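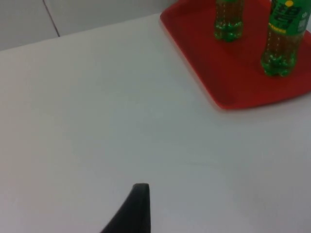

A reader wrote in to ask why my caramel sets hard in the fridge and weeps on the counter, and whether the recipe was wrong or the thermometer was.

2021-06-06
By the author of Stitel

Probably the thermometer. I boiled plain water with the Vendeck probe I have used since December and it read 216 F. My kitchen is at 296 feet, so it should read just under 212. Every batch I called 245 was closer to 241, and four degrees matters at firm ball stage.

That accounts for the weeping, since a low cook leaves more water in the sugar. It does not account for the hard set. For that I looked at the butter. The old version used 704 grams of sugar to a small amount of butter and no corn syrup. Cold butter firms up, and sugar with nothing to block the crystals turns grainy by the third day.

The changes: swap 60 grams of the sugar for corn syrup, warm the cream before it goes in, and cook to a corrected 245. Stir slowly after the cream - fast stirring starts crystals on the side of the pot.

I have made the new version twice. Both slabs cut cleanly at room temperature. I have not tested it with salted butter, or in a humid week. The recipe page has the new weights.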